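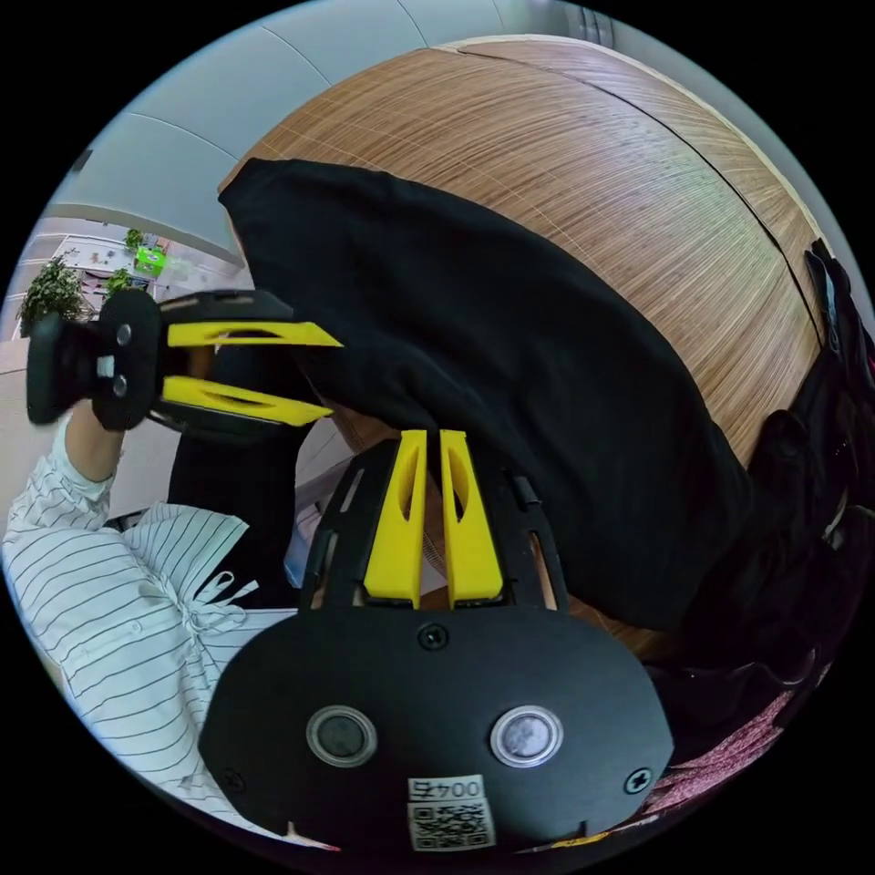 I would like to ask about the washing of white fabric with dark stripes, as last time I ruined one and I don't want to repeat it. The old one was grey after two washes together with the towels. The kind I mean now is white with thin black vertical stripes, quite loose, with many folds and gathers, and a white drawstring that ties in a small bow near the middle. The care label was already removed when I got it, so I don't know the fabric. Can I wash at 40, or must it be colder? And what to do with the drawstring?

Posted by a_akpan, 3 November 2023
15 posts

gouveia_g wrote:
Wash at 30 and turn it inside out. I have two shirts with black stripes on white and I always put in one colour catcher sheet. The sheet comes out a little grey, so I think it does something. Tie the drawstring before the wash, otherwise it comes out on one side and you spend the evening with a safety pin.

mirtilo13 wrote:
I don't agree about the sheets. I washed with and without and saw no difference. More important is that you take it out at once when the machine stops. A wet shirt lying folded on itself — this is when the black goes into the white.

gouveia_g wrote:
Maybe with your water. With mine there is a difference. The box costs very little, so I continue.

a_akpan wrote:
Thank you both. And the ironing? The gathers are my bigger fear. When I iron over them they get flat and look like a mistake.

ledgerline161 wrote:
Don't iron over the gathers. Go with the point of the iron into them from the open side and stop before the seam. The rest you can do with steam while it hangs. Also leave the bow open when you iron, or you get the mark of it on the front.

mirtilo13 wrote:
I would not iron it at all. Loose fabric looks fine if you shake it well and dry it on a hanger.

ledgerline161 wrote:
For the body, yes. For the sleeves no, they dry with a crease where the hanger ends.

a_akpan wrote:
I rolled up the sleeves of the old one all summer and the creases stayed there. Is it possible to remove them?

gouveia_g wrote:
Damp cloth between the iron and the sleeve, and press without moving. It took me 7 minutes for each sleeve in June, but they were linen.

a_akpan wrote:
Good, I will try a cold wash first, with the sheet, and on the inside of the hem I test one drop of water with soap. If the black moves I will write again.

Asabe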